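Interim Progress Report to the Hevlow Fund
Comparative Trial of Grippers and Wrist Sensing for Shared Bench Work
Reporting period: second period, closing in September
Submitted by: Drenenov Laboratory, Bench Automation Group

Purpose of this report

The Hevlow Fund supports a comparison of end-of-arm equipment for small handling tasks at a laboratory bench. The award covers the purchase and loan of grippers, the time of the technical staff, and a modest allowance for spare parts. This report describes the work completed in the second reporting period, the findings to date, the use of funds, and the plan for the final period. It should be read with the first report, which set out the test method and the reasons for choosing a two-arm layout.

Status at a glance

Mechanical installation: complete
Wrist sensing, mounting and alignment: complete, one repeat required
Emetti gripper trials: complete
Ross gripper trials: in progress
Controller comparison: delayed
Final report: on schedule

Work completed

Both arms were installed on the shared bench early in the period and accepted after a check of reach and repeat position. The bench was leveled a second time following the first acceptance run, when the left arm was found to approach the table at a slightly different height than the right. The correction was made at the bench feet, and no change was made to the arm settings.

The Emetti trials were carried out first, as agreed with the Fund at the last review. The Emetti unit uses a single moving jaw against a fixed one. It was tested on one arm and then on the other, using the same task list each time. The list consists of picking up an object from the open table, placing it in a container, removing it from the container, and passing it from one arm to the other. Objects range from markers and short tubes to small boxes and folded cloth.

The Ross trials began once the Emetti units had been removed and the tool flanges cleaned. The Ross unit uses two moving fingers driven by parallel links, so that the pads stay in line with each other as the gripper opens and closes. Matching units were fitted to both arms for this part of the work, and the task list was started again from the beginning. At the close of the period, the table and container tasks had been completed. The handover task remained to be done.

In total, around 4,000 attempts have been logged across the two gripper types. Each attempt is recorded with the object, the task, the arm used, and an outcome code. Attempts stopped by an operator are kept in the log and coded separately from failed grasps.

Findings to date

The findings below are provisional. They will be revised when the Ross handover trials are finished.

On the open table, the two gripper types performed at a similar level with boxes and tubes. The Emetti unit had difficulty with folded cloth, which tended to gather against the fixed jaw. The Ross unit handled cloth more reliably, although its approach had to be slowed to avoid pressing the fingers into the table surface.

Container tasks showed a clearer difference. Removing a thin object from a cup requires the gripper to come down close to the rim, and the fixed jaw of the Emetti unit touched the rim in many attempts. With the Ross unit, contact between finger and rim was less common. The main limit was the width of the open fingers, which must be set before the approach if the gripper is to enter a narrow container. A partly closed approach was added to the task program for this purpose and will be used for all remaining container work.

Cable routing proved more important than the project plan had allowed for. The connector on the Ross unit stands out from the side of the gripper, and its cable can reach the object before the fingers do when the wrist is turned to certain angles. Shorter leads were fitted during the period and the range of wrist rotation was reduced in the program. Technical staff now check the lead at the start of each session, beginning with the arm that was used last.

Wrist sensing

Each arm carries its own sensor module, held on a bracket beside the gripper. The bracket design was changed once during the period. The first version placed the module low, where an open finger blocked much of its view. In the current version the module sits higher and is angled toward the working area between the fingers.

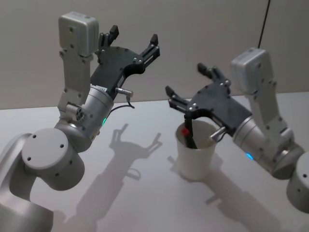 Page 3

With both Ross units in place over the bench, the brackets rise alongside the grippers and the two modules stand clear of the wrists. The cup and marker arrangement is the standard setup for the container task. It was chosen for its simplicity, and because a slender object leaning in a cup gives a different grasp angle each time it is replaced.

Shadows from the arms fall across the table in this layout and can cross the object to be picked. A review of the logged attempts linked a number of missed grasps to this effect. The overhead lighting will be supplemented by a diffused side light before the handover trials begin, and a sample of container attempts will be repeated under the new lighting so that the results can be compared fairly.

Alignment of the sensor modules was checked at the start and end of the period. The right module held its position. The left module had shifted slightly at the hinge and was reset. Its alignment will be checked again before any further data are collected.

Controller comparison

The project plan provides for 2 controllers to be compared on the same arms with the same grippers. The first has been in use throughout. Delivery of the second was delayed by the supplier, and it reached the laboratory too late to be installed without interrupting the Ross trials. The group decided to finish the current trials before making the change. The comparison will therefore fall entirely within the final period, and the number of objects used in it will be reduced to 9. The objects retained are those that produced the widest spread of results in the gripper trials.

Use of funds

Spending is within the approved budget. The cost of the revised brackets and the shorter leads was met from the spare parts allowance. Staff time was slightly higher than planned in the first part of the period, owing to the second leveling of the bench, and lower than planned thereafter. The group does not request additional funds. Approval is sought to move the unspent portion of the travel line to equipment, to cover the purchase of the side light and its stand.

Safety and supervision

No injuries or reportable incidents occurred. One unplanned contact between the two arms took place at low speed during setup for the Ross trials. Both arms stopped as intended, and an inspection found no damage. The shared zone between the arms was redrawn afterward, and only one arm may now enter it at a time unless a handover is being run under direct supervision.

Plan for the final period

The remaining work will be carried out in the following order.

Install the side light and repeat the sample of container attempts
Check the alignment of both sensor modules
Complete the Ross handover trials
Install the second controller and run the reduced comparison
Prepare the attempt log and task programs for release to the Fund
Submit the final report

The group proposes that the next review meeting be held at the laboratory, after the handover trials and before the controller change, so that the Fund's representatives can see the present equipment in operation. Tuesday mornings are reserved for demonstrations and would be suitable. The request to move funds between budget lines is attached as a separate form and requires a decision before the side light can be ordered.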